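Stop calling it a glitch

The Odach arm let go of a full steamer pot at Nutelgate in August. Hot water down the counter and onto the floor, no one hurt, and the write-up called it "a grip glitch." One line. Back running in 20 minutes.

I don't buy it. The fingers opened becuase they were told to open. Someone set the release timer at 12 seconds and the lift took longer. Thats a decision, not a glitch.

Same story at Dedura last year, different arm. Eight drops logged, all closed as "operator retrained." Retrained to do what? Stand further back?

If it carries anything hot it should hold until it feels the counter under the load. Slower, sure. Fine by me.

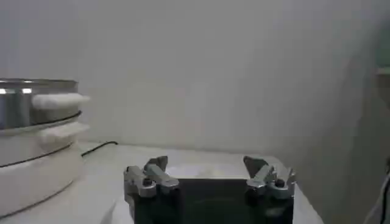

What I'd ask for

A real stop button in arm's reach. Drop reports that name the setting and who signed off on it. And no restart the same shift, not until somebody other than the vendor has read the log.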